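Robot de reparto que se para siempre en la plaza cubierta – ¿sensores, ruedas o mapa?

vmunteanu
Llevamos desde noviembre con una unidad Fiven haciendo la ruta de paquetería de Tesedville y la sigo teniendo en el banco más que en la calle. El tramo malo es siempre el mismo: la plaza con la carpa. Entra bien, llega a la altura de la columna, frena, duda y pide asistencia. El registro saca el error 278 (obstáculo a nivel de suelo).

El servicio técnico de Vendico dice que es suciedad en la óptica delantera y que limpie cada 3 días. Limpio todos los días y sigue igual. También me ofrecen un "paquete de recalibración" por 1,000 euros más desplazamiento. Permitidme que lo dude.

Lo que he hecho hasta ahora:
– limpiar la cámara baja con paño de microfibra, sin alcohol
– apretar el soporte del parachoques, que tenía holgura
– recargar el mapa de la zona
– volver al firmware anterior (empeoró, lo dejé como estaba)

ene_taller
¿Tienes una captura de la cámara baja en ese punto? Sin ver el suelo estamos adivinando.

vmunteanu
Va la de la parada. Mirad el pavimento junto al pie de la columna, la mancha oscura de humedad y las baldosas a cuadros. Hacia la derecha las claras reflejan el cielo. Mi teoría es que toma el borde de la mancha por un escalón, aunque al lado de la base hay un resalte claro de verdad y no sé cuál de los dos le molesta.

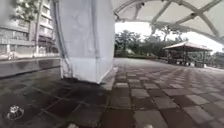 Irina Moldovan opina que el mapa no tiene nada que ver y que antes de tocar un solo parámetro hay que mirar la altura de montaje de la cámara, porque con el soporte flojo se queda mirando al suelo un par de grados de más y luego cualquier brillo le parece un obstáculo. En su taller la miden con una plantilla casera y un nivel, con la máquina cargada.

vmunteanu
Con la máquina cargada no lo he medido nunca, la verdad. El manual dice en vacío.

rodamiento28
El manual lo escribió alguien que no ha sacado la máquina de la nave. Dicho esto, no me creo lo de la cámara. Si fuera el ángulo te fallaría en toda la ruta y dices que falla en un sitio. Yo bajaría la sensibilidad de la detección de suelo y a correr.

ene_taller
Ni se te ocurra. Bajas la sensibilidad y el día que haya un bordillo de verdad se lo come. Ahí mismo hay uno.

rodamiento28
Un bordillo lo ve el ultrasonido.

ene_taller
El ultrasonido del Fiven va a media altura. Un resalte bajo no lo ve, lo comprobé con un listón en el taller. Igual el tuyo es otra versión.

rodamiento28
El mío es el de antes, sí. Retiro lo del ultrasonido, lo otro lo mantengo.

vmunteanu
Medido. Con 28 kilos en el cajón la parte delantera baja y la cámara queda inclinada. He puesto una arandela de suplemento bajo el soporte y fijador de roscas en los dos tornillos. Ayer pasó la plaza sin pararse, pero el suelo estaba seco, así que no me vale como prueba.

Irina Moldovan
Revisa también los muelles delanteros. Si baja tanto con 28 kilos, la arandela te tapa el problema y en unos meses estás igual.

vmunteanu
Los muelles los pedí a Vendico y me contestan que solo los venden con el eje completo. Voy a buscarlos por medida. Cuando pase por allí con el suelo mojado lo pongo, salga lo que salga.

rodamiento28
Yo sigo apostando por el firmware.

Compartido 3 veces – 11 respuestas
Última actualización: 6 abr 2022
Contacto | © Foro Taller Móvil | Volver arriba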